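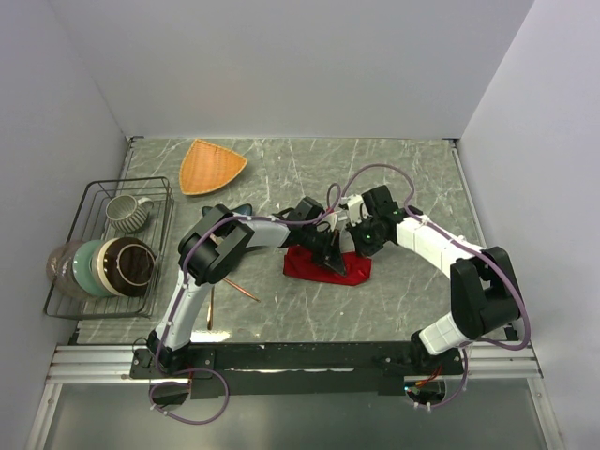
Two robot arms mounted along the near edge of a marble-patterned tabletop.

The Long Way Around a Short Lease

Ayana Ayele keeps the first lease she ever reviewed in a drawer by her desk, and if you sit with her long enough she will get it out. It is four pages, stapled twice, and it belonged to a man who wanted to sell sandwiches. He had signed it before he came to see her. She was a year out of law school and had to explain to him, as kindly as she could, that he had agreed to replace the roof.

"He thought 'maintain the premises' meant sweeping," she says. "And why wouldn't he? That's what it would mean to you or me."

That was in Cabello, where she grew up and where she came back to open a practice over a shoe repair shop, with one window that opens and one that doesn't. For most of her working life she has read commercial leases for people who run small businesses: florists, tutors, a dance school, two brothers who fix accordions. It's a quiet corner of the law. You won't see a television series about it. But it decides a great deal about what a main street looks like, and who gets to stay on it, and I had wanted to write about it for years before I found somebody patient enough to let me follow her around.

She works mostly in Cabello and the next town over, Haner, which has the courthouse and the better bakery. Between the two she looked at 168 leases last year. Most were renewals. She charges a flat fee of $600 for a first review and $500 if you have been to her before, and she tells people on the phone to bring the whole document, including the exhibits, including the page at the back that looks like a map. The map, she says, is often where the trouble is. One client found out from it that the storage room she had been using for her dress forms was part of the unit next door.

I sat in on one appointment in April, with the client's blessing. She was opening a yarn store and had a draft from the landlord that ran to 42 pages. Ayele had already been through it twice with a pencil. She doesn't like to mark up a first reading on the screen, and the margins of the printout were full of small, tidy question marks, very few of them about the rent.

They talked for a good while about the personal guarantee. If you have never signed one, this is the part where you promise that if your company can't pay, you will, out of your own savings or your own house. Landlords ask for it almost as a matter of habit when the tenant is new. What many tenants don't know is that it can be bargained over like anything else. It can be limited to a year's rent. It can shrink as time goes by and the checks keep clearing. Some owners will agree to let it end when the tenant has given proper notice and handed back the keys in good order, and some won't hear of it, and the only way to learn which kind you have is to ask.

Then came the operating costs. In the sort of lease Ayele sees most, the tenant pays base rent plus a share of taxes, insurance and upkeep for the building. That's ordinary enough. The question is what goes into the pot. Can the landlord include a new parking lot? The salary of a manager who looks after six other properties? Is there a cap on how much the share can grow from one year to the next, and does the tenant have a right to look at the books? In the draft on the desk there was no cap, and the right to look lasted thirty days, which is not very long when you are also learning to run a cash register.

The yarn store's future owner had gone a little pale by then. Ayele poured her some tea.

"Everything in here is a first offer," she told her. "They wrote down what they'd like. Now we write down what you'd like."

I asked her afterward whether landlords resent her. She laughed and said that a few do, though she has owners among her clients, too, and tells them much the same things from the other direction. A tenant who understands the lease tends to pay on time and call about the leak while it's still small. She has never cared for the notion that one side has to come away sore.

Her standing worry is the people who don't come. She gives a free talk at the Haner library twice a year, and the ones who fill the chairs have usually signed already. So she has taken to giving everybody the same homework, wherever they are in the process. Find the clause on assignment, and read what happens if you want to sell the business. Find the notice dates for your renewal option and put them on a calendar, with a reminder a good month ahead. Find out who fixes the heating. And get any promise made over a handshake into writing, even a short email, before the day you sign.

The yarn store got its cap, by the way, and a guarantee limited to eighteen months. It didn't get the parking space. The lease was signed at the desk by the window that opens, and the owner took a copy home in a knitting bag.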